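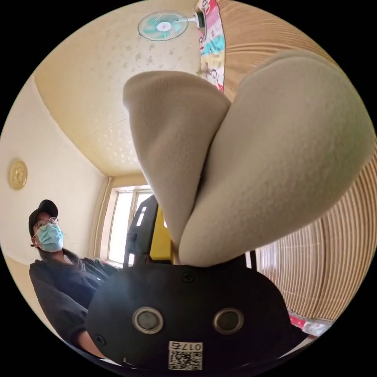

Can a machine do my chores yet?
Some of them, slowly, with a person nearby. Grabbing is the part everyone underestimates. A shirt has no handle and a grape has opinions, so plenty of hands now get padding, like the two fuzzy beige-gray fingers sticking up from a black housing with a QR code on its front. They look ready to hug a teapot. Washing one is still a lot to ask.

Will it fold my laundry?
Towels, yes. Our tester Styliani Kyriakidis gave a Mangundap unit 3 fitted sheets and got back 3 lumps. She says her own look the same.

What about the shop floor?
Better news. Parts on a shop floor tend to be the same shape twice in a row. Wiremu Stubbs ran a Trodix arm at Ladside through 2,913 picks of one bracket. Then the bracket changed color and he spent 2 days on the phone.

Can it load the dishwasher?
Plates and mugs, if you rinse them and line them up first. By then you have loaded the dishwasher.

Should I wait for the next model?
If your sink is full, no.

Do you sell any of these?
No. We only test them. For prices, ask the makers.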